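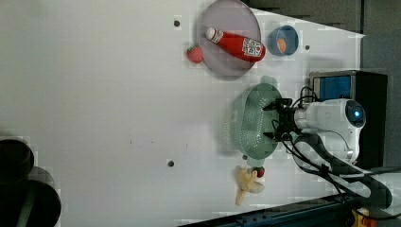 Figure 7.1 The arm at the green colander with the gripper fingers apart.

Chapter 7
False Holds and Late Stops

A gripper that drops an object produces a fault that is easy to find. The object is on the floor, or on the wrong part of the table, and the log shows the moment at which finger width changed. A gripper that closes on nothing and reports a hold produces a fault that may go through several program steps before any alarm is raised. By the time the arm stops, the fault code usually refers to something else.

This chapter deals with the second kind. The main case is a tabletop cell at the Predcombe laboratory, where a single arm moved kitchen items from one position to another under a Sirora controller. The items were of the kind found in a toy kitchen: dishes, food pieces, a ketchup bottle, a small oven. The gripper was a two-finger Griketti unit with replaceable pads. None of these items is heavy, and that fact had a direct effect on how long the fault stayed hidden.

7.1 The fault as reported

The first written report of the fault was filed by Aiguo Zhong on 8/2/22. It gave the alarm as a protective stop caused by excess contact force during a downward move. The contact limit in the cell was set at 50 newtons. The operator cleared the stop, raised the arm by hand guiding and restarted the program. The same alarm came back later in the shift at a different table position.

The report named the force limit as the likely cause and asked for it to be raised. The request was refused. A limit that trips often is a sign that the arm is touching something it was not expected to touch, and raising the limit removes the sign while leaving the contact in place. The cell was instead run with full logging until enough rim grasps had been recorded to compare.

A rim grasp is one in which one finger passes inside the wall of an open object and the other finger stays outside it. Colanders, bowls and mugs are commonly picked up this way. The grasp depends on a narrow target, the wall itself, and on a descent that is correct in both depth and side offset. A small side error puts both fingers on the same side of the wall. The fingers then close fully, with no object between them.

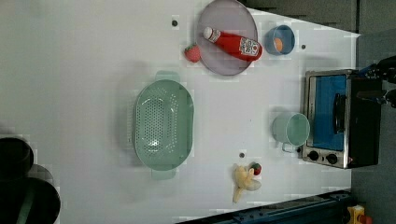 The table layout matters as well. Items that stand tall limit the height at which the arm can safely cross, and items that lie flat give it room. An arm that believes it is carrying a colander must cross higher than an arm that is empty, and the path planner at Predcombe made that choice from a single input: the hold signal from the gripper. When the hold signal was false, every choice that followed from it was also false. The planner added the size of the object to the tool, took a longer path and lowered the tool toward a release point that had been worked out for a load that was not there.

In the logged period the cell made 276 rim grasp attempts. Of these, 52 failed. In 30 of the failed attempts the controller recorded a hold. The others were detected as empty and repeated without a stop, as the program intended. The protective stops all belonged to the group with a recorded hold, and in each one the alarm came at the release point or during the return move. No stop was recorded at the grasp itself, where the error had occurred.

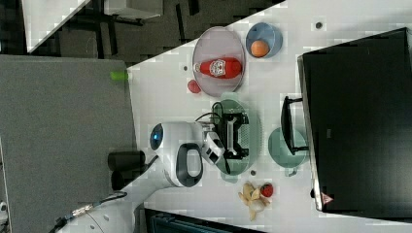 Figure 7.2 Gripper over the green oval item, with the monitor and its stand on the right.

7.2 Why the hold signal was wrong

The hold signal was produced by a simple test. After the close command, the gripper reported finger width. If motion had ended and the width was greater than a set threshold, the controller recorded a hold. If the width was at or below the threshold, it recorded an empty close.

The threshold had been set with the original pads. In May the pads were replaced with a thicker type, the Liang pad, which was softer and gave a better grip on smooth plastic. The thicker pads met earlier. With nothing between them, the fingers now stopped at a reported width slightly greater than the old threshold, and an empty close could pass the test.

The test did not fail every time. Soft pads compress, and the amount depends on closing force and on how squarely the pads meet. Some empty closes still came in under the threshold and were handled correctly. This is the reason the fault looked random to the operators, and the reason a short acceptance check after the pad change did not find it. The check used the bottle, a wide object that gives a reading far from the threshold whether the threshold is right or wrong.

Three points should be noted before the detailed treatment.

The pad change was recorded in the maintenance log, but the threshold was stored in the program and was not listed as a value that depended on the pads. A parameter that depends on a wearing part should be listed with that part.

The side error and the threshold error were separate faults. Correcting the threshold would have turned the false holds into detected empty closes, with no change in the number of missed rims.

The force limit worked. It was the last layer of protection in the cell, and it was being used in place of an earlier one. A stop at the contact limit still means that contact has taken place, and with a hand under the tool the result would be an injury report - the limit does not distinguish between a table and a wrist.

A wrist camera can be used to confirm a rim grasp before the lift, provided that the rim and both fingers are in view when the fingers close. On a perforated wall the check needs care. Bright reflections can break up the pattern of holes, and at short range much of the background is out of focus. Section 7.5 gives a method that uses the camera view together with finger width and does not rely on either one alone.

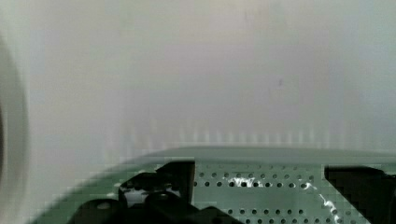

7.3 Setting and verifying the empty-close threshold

The procedure below applies to any two-finger gripper that reports width. It must be carried out after each pad change and after any change in closing force.

Clear the space under the tool and reduce the arm to its maintenance speed. Close the gripper on nothing at the lowest closing force the program uses and record the width. Repeat at the highest closing force. The larger of the two readings is the empty width for the present pads.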